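The Long Life of the Parish Notebook

When the market town of Plondlow moved its records out of the old council building in October, the staff found 435 notebooks in a cupboard behind the rates office. None had been listed. They had been kept by footpath wardens, well inspectors, school visitors and market clerks, and most were small enough to fit in a coat pocket. The town's records service has now taken them into its care, and the work of reading them has begun.

The service is led by Chantal Zacharias, who came to Plondlow from the county archive at Binside. Her view is that such books have been poorly treated by the profession. Minutes and ledgers were kept because they carried legal weight. The notebook was regarded as a rough stage on the way to the ledger, and officers were often told to destroy it once the fair copy had been made.

"The ledger gives the decision," she says. "The notebook gives the weather, the state of the road and the name of the man who refused to open the gate."

The footpath books are the fullest. One warden, who signed himself only as Gagnon, walked the northern paths for many years and recorded every stile, culvert and broken rail along the way. His entries are brief and seldom complain, although the bridge at Zorodgate is described as "no better" on 6 separate visits. The council's minutes for the same years mention the bridge once, to note that it was in good order.
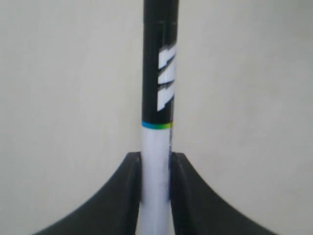
Handwriting is the chief difficulty facing those who read the notebooks. Wardens wrote standing up, often against a wall or a gatepost, and their letters lean and run together in ways that a desk hand does not. Pencil has rubbed away where the pages pressed against each other, and ink has spread wherever rain reached the paper. A reader must learn each writer afresh. The service asks new readers to spend their first hours on a single book, copying out whole words until the shapes become familiar. Attention is easily lost in this work, and the eye is apt to settle on anything plain and upright, such as a slender rod with a glossy black upper part against an off-white ground, before it will return to a page of faint loops. Short sittings are therefore advised.

Isabelle Gauthier, who trains the readers, discourages guessing. Where a word cannot be made out, it is marked as unread and passed to a second person. Spellings are left as they stand, including the names of farms, which may appear in several forms in one season. The finished text is then checked against the tithe map.

To date, 1,386 pages have been copied in full. The service intends to open the first 2 series, covering footpaths and wells, to visitors at the reading room in the former corn hall. The school visitors' books will follow once the names of pupils have been reviewed.

The market clerks' notebooks remain in their boxes. Several are written in a private shorthand for which no key has been found.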